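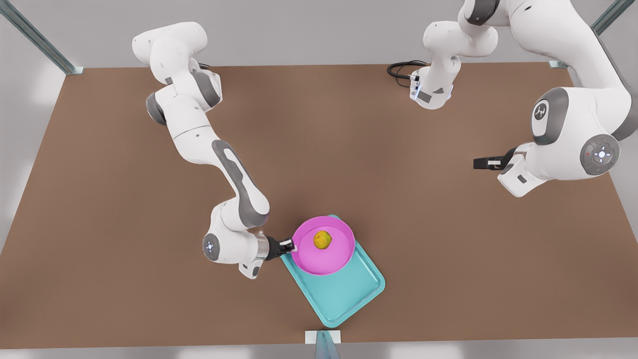
Resealing a butcher block counter, second attempt

September 11, 2025

The counter in our kitchen is 80 inches long and was finished with mineral oil when we moved in. Mineral oil never cures. It sits in the wood until it washes out, evaporates or migrates into whatever is left standing on it. By August the section next to the sink had gone gray and the grain had lifted enough to catch a dishcloth.

My first attempt, last year, was a hardening oil applied over the old mineral oil. I wiped the surface with mineral spirits, waited an hour and put down the first coat. It stayed tacky for nine days. The instructions on the can said bare wood only, and I had read them.

Stripping

This time I sanded. Candela Prieto lent me her random orbital sander and a box of discs, and I went through 60, 80, 120 and 150 grit in that order. I stopped at 150. Finer grits close up the surface and the oil does not get in as well, at least on maple. The 60 grit clogged every few minutes on the old finish, so most of the discs went there.

The gray patch by the sink was deeper than it looked. Sanding alone would have left a dip, so I used oxalic acid – two applications, rinsed and dried overnight between them. The color came back to within a shade of the rest. Wear gloves and do not sand the residue dry. The dust is bad for the lungs.

After the acid I wiped the whole counter with a damp sponge to raise the grain, let it dry and knocked it back by hand with 150 again.

Moisture

Kedir Negussie has a pin meter and came over with it. The middle of the counter read 8 percent. The sink end read 13. I ran a fan under the cabinet with the doors open for four days until the two ends were within a point of each other. If I had skipped this step I would be writing a third post next year.

Oil

I used the Skumberg hardwax oil in matte. It went on with a white pad in a very thin coat, stood for 15 minutes, and then I buffed off everything that would come off with cotton rags. The second coat went on the next day. The end grain around the sink cutout got four coats, brushed, because it kept drinking them. The underside got one. An unsealed underside takes on moisture at a different rate from the top, and the board cups.

The rags went outside flat on the concrete to dry. Oily rags in a pile can heat up and catch fire without any help.

Total product used for both faces was a little over half the can. Working time, not counting the drying, was 2 days.

Caulk

The old bead between the sink and the wood had split along the back. I cut it out, cleaned the gap with alcohol and waited a full week after the last coat of oil before running new silicone. Silicone does not stick to oil that is still curing. I left the faucet off for another 24 hours.

Open items

The overhang at the dishwasher still gets steam every time the door is opened. I have ordered a strip of adhesive foil for the underside and will put it on when it arrives. I also have not decided what to do about the screw slots. The installer drilled round holes with no room for seasonal movement, and there is a hairline check at the left end that may have started at one of them. I marked both ends of it in pencil and will look again once the heat has been running for a month.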